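Gripper budgeting

Gripper budgeting is the part of robot planning that deals with the hand: the fingers, mounts, cables and spare parts that do the touching. It is a small corner of automation and a wonderfully rewarding one, as a change of fingers can open up a whole new shelf of products!

Most plans start with a list of objects. Planner Awuor Mrema sorts them by width, weight and surface before any quotes are requested, and puts large clear containers in a group of their own. Glossy plastic throws bright reflections, and vision software may need extra testing time.

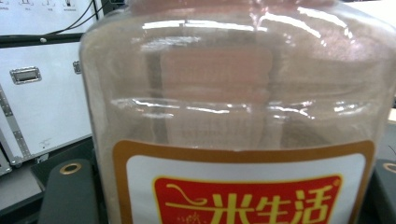 Gripper fingers on either side of a large clear plastic jar with a 一米生活 label.

In the Brurberg method, named for the workshop where it was first written down, a starter budget of $2,000 is split between hardware and trials. Fingers and mounts get 60 percent. A further $200 is held back for replacement pads and screws, which wear out sooner than buyers expect (order them early).

Storage and transport are listed separately. Rolling cases, chargers and floor space all belong in the plan, along with time for training new operators.

See also: End effector; Payload; Spare parts planning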